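Prernar newsletter, 31 March 2018

House rules for the tabletop bench, second go

Since I took over the bench notes in November I've been promising a proper write-up of our rules for tabletop work, and a few of you have started asking when it's coming (fair enough!). So I finally sat down with the old sheet, a pot of coffee and a red pen. The old one ran to two pages and most of it was about booking the room. The new one has two main rules, and I think you can learn both before your coffee gets cold.

A bit of background for the newer folks. We share our recordings with the people at Waline and Becerra, and they have to be able to trust that a run labeled one thing is that thing. When we went back through the last 2000 runs, 596 of them had a label I couldn't stand behind. Most of those weren't bad runs at all. The arm did its job, and then whoever was at the keyboard (me included, I'm sorry to say) typed something vague like "moved cup" and went on to the next one.

Rule one: say what moved, and where it was let go

Write down the object by color and kind, then the place it started and the place it ended up. "Orange cup" is good. "Cup" is no good when there's a green one lying in the small bowl a hand's width away. And please don't label a run while the gripper is still holding something. I know it's tempting, you can see where it's headed and you want to get going, but a cup in the air hasn't been put anywhere yet. Wait for the fingers to open and the arm to back off, then type. 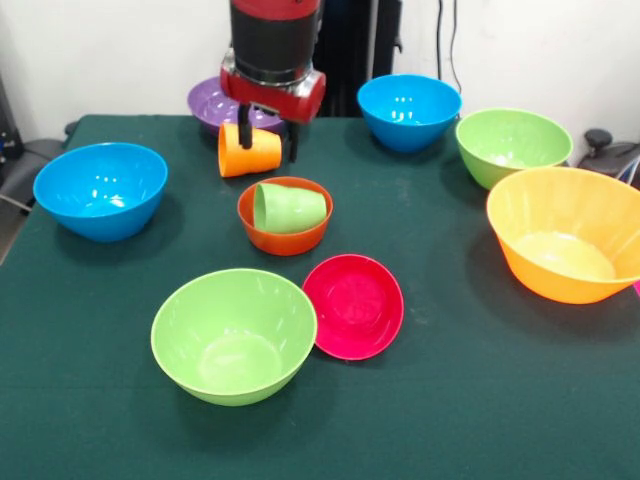

Rule two: judge the finish with the arm out of the way

This is the one I'd fight for. Every run gets an end picture with no arm over the table, and the pass or fail call is made from that picture and nothing else. You'd be amazed how often two of us watched the same run and disagreed, and then agreed right away once we were both looking at a clear view of the cloth.

We've also settled the argument about words, at least for now. "In" means the cup is inside the bowl and the bowl is holding it up. "On" means it's resting across the top. "Against" covers leaning on a rim, even if the mouth of the cup pokes over the edge a bit. Upright and on its side get written down too, every time, for both cups. If you can't pick a word, mark it unsure and leave a note. I would much rather read 7 unsures in a morning than one confident guess.

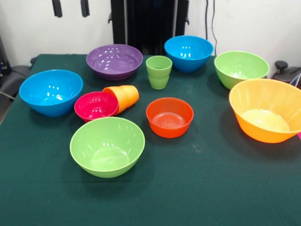 Clear view, arm away: green cup upright, orange cup on its side against the pink bowl.

One more thing on colors, and then I'll let you go. Use the names on the bench card, even when you think the card is wrong. I've seen the same dish written up as red, pink and magenta, and the Norker label checker treats those as separate items. It has no sense of humor about it either. If a name really bugs you, send it to me and I'll change it for everybody at once – that way old and new labels can be matched up.

The full sheet is in the shared folder next to the stop button checklist, which hasn't changed. Hands stay off the cloth while the arm is powered, same as always. Please read both before your next session, and send me your gripes by reply. I've left room at the bottom of the sheet for them.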